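Clamex Bead Stringing Board, Large

Item in stock. Ships from our Eltholm store.

The Clamex board holds your design in place while you work out the order of your beads. It has a gray flocked surface so round beads stay put, a U-shaped channel marked in inches, and a straight channel for bracelets and anklets. Two covered trays at the bottom hold clasps, crimps and spacers.

The large size takes necklaces up to 23 inches. For longer pieces, lay out one half, string it, then lay out the other. 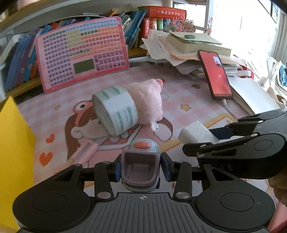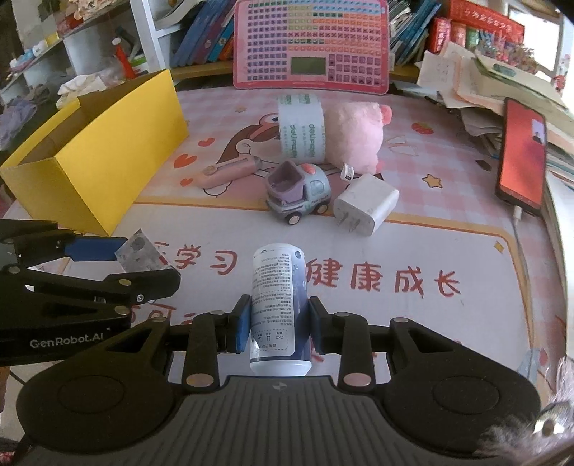 The lid snaps on at the corners and can be left on with a design in the channel, as long as the beads are 10 mm or smaller. Carry it level. Larger focal beads will lift the lid, so take those out first.

Clean the surface with a lint roller. Do not soak it. Seed beads that work down into the flocking come out with a piece of tape.

The board goes well with Zista beading wire and Han crimping pliers, both sold separately. Stringing wire is not included.

Daichi Nomura teaches our beginner necklace class on this board, and it is the one we keep at the shop tables. The next class is in September. Sign up at the counter or by phone.

Returns accepted on unused boards with the lid and both tray covers.

Page updated 2021-07-15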